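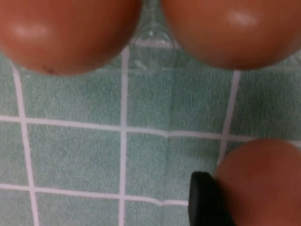 Slide 1. Wrist camera view, brown eggs on a towel, gripper finger at lower right.

Leave this up while people sit down. Start when the room is quiet.

Say who we are. Weltden sells a gripper kit for small arms. Two fingers, a wrist camera, the cable set and the Wumau control software. Today is the egg handling package, which ships in November.

Point to the black pad next to the egg. That is the part customers ask about. The fingers come off with one screw. Spare pads are in the box.

Mention the towel. Terry cloth is a harder surface than the trays most of us test on. It gives under the egg and the lines on it are wavy, so the software can't lean on a flat background. Same point for the clear piece between the two upper eggs. Clear objects are still hard for this camera. Say so before somebody asks.

Focus is soft this close in. The lens is fixed. Hassanpour makes a closer lens that fits the same mount, sold separately.

Slide 2. Numbers.
Kit weight is 355 grams with the camera. Payload is up to 900 grams. The pad set is 80 dollars. The full kit is 758 dollars, no arm included. Repeat "no arm included."

Slide 3. Setup.
Mount, plug in, run the finger calibration, set the force limit. Go slowly here. The force limit is on the second tab and people miss it. Default is too high for eggs. Use the Esico profile and then lower it by hand.

Slide 4. What we don't do yet.
No washdown rating. No left-hand cable exit. Cracked shells are not detected.

Questions. If asked about leasing, take a card and follow up by email.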